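Ha-neul Wi has wiped the same white table every working day since June, and she has views on it. “White was the cheap option,” she says. “You pay for it later — in wipes.”

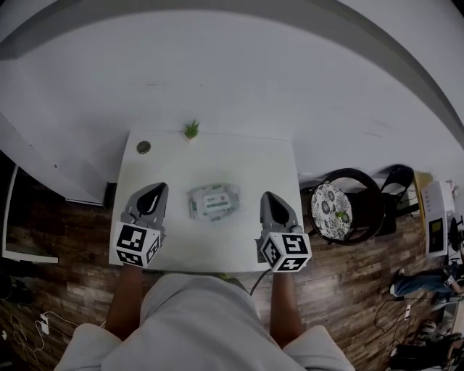 The plant stays, although it does nothing. She allows 15 minutes for tidying at the Pennington workroom and usually takes 20. Is she a tidy person at home? “Good grief, no.”

The cables are another matter. “I've asked Mulleck for a box to put them in. They sent me a form.” She has filled it in 3 times.

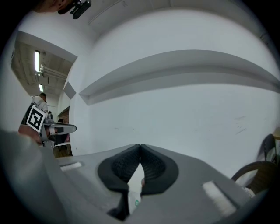
The Pennington workroom, with the brick wall through the doorway.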